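Poncombe Community Board > Local Talk > Work permits and the Nalano plant

Started by tudur_p, 10/08/2018

tudur_p wrote:
The town council put the quarterly labor notes up on its site last night. Nalano has asked for 29 more permits for workers from abroad at the packing plant. My cousin applied there twice and never got a call back. I have nothing against the people who come here to work. What I want to know is who checks whether the jobs were offered in town first.

marina.xenos wrote:
They have to post each opening for 5 weeks before they can file. It is in the rules on the council site, under the labor office page. Whether anyone reads the postings is another matter.

tudur_p wrote:
Posted where? I looked at the library board and the labor office window and saw neither.

marina.xenos wrote:
Online only. I agree that leaves out a lot of people.

Lyons_R wrote:
I worked at Nalano for two seasons. The night line was always short of people. Locals would sign on, do three shifts and leave. The pay was low and the bus stopped running before the shift ended, so you needed a car or a ride. The ones who stayed were mostly the permit workers, and they stayed because their papers were tied to the job. If you want locals on that line, fix the pay and the bus.

savvas_s wrote:
Reginald is right about the bus but I don't agree on the pay. Nalano pays the same as Datow, and Datow fills its openings without asking for a single permit. The difference is that Datow trains people. Nalano wants them ready on day one.

Lyons_R wrote:
Datow is a day shift. You can't compare the two.

savvas_s wrote:
Some of it is day shift. They have had a late crew running since last November.

Lyons_R wrote:
OK, I didn't know about the late crew. I still say the bus is the bigger problem.

piyumi_b wrote:
I am on a permit myself, not at Nalano but at the Pettigrew laundry. A few things people here may not know. The permit is good for one employer. If I quit, I have to leave or find another firm willing to file for me, and that takes months. So when somebody says we accept anything, that is part of why. I would rather be able to change jobs like everyone else. It would be better for the local workers too, since the firm would have to compete for all of us.

Also, half of this may not matter in a few years. Folding is the part people always said would stay handwork. 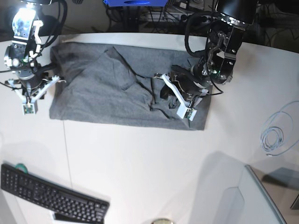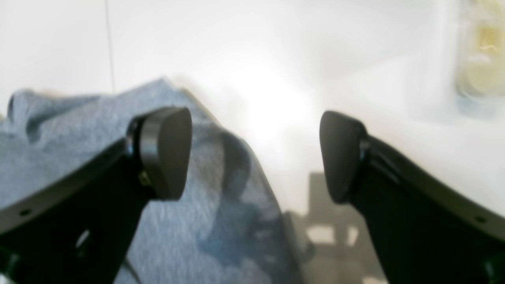
At Pettigrew we were 5 on the folding tables when I came and we are 3 now. The others were not replaced when they left. No permit was involved in that, the work was just spread over fewer people.

tudur_p wrote:
Thanks for writing that, Piyumi. I didn't know a permit was tied to one firm. I still think 29 is a lot for a town this size.

marina.xenos wrote:
It is a request. Last time they asked for more than they got. The labor office can cut the number, and it has to give the reasons in writing.

savvas_s wrote:
Does anyone know if the request covers new jobs or people already there whose papers run out? If it is mostly renewals then the headline number doesn't mean much.

marina.xenos wrote:
The notes don't say. There is one line for "permits requested" and no split.

tudur_p wrote:
Then that should be the first question. I'm going to write to the labor office and ask for the split, and ask for the openings to be put up on paper at the library – my cousin doesn't own a computer and I doubt he is the only one.

Lyons_R wrote:
Ask them about the bus while you're at it.

piyumi_b wrote:
And the late pickup by the laundry, please. We have the same trouble after the second shift.

tudur_p wrote:
Will do. I'll post the answer here if I get one.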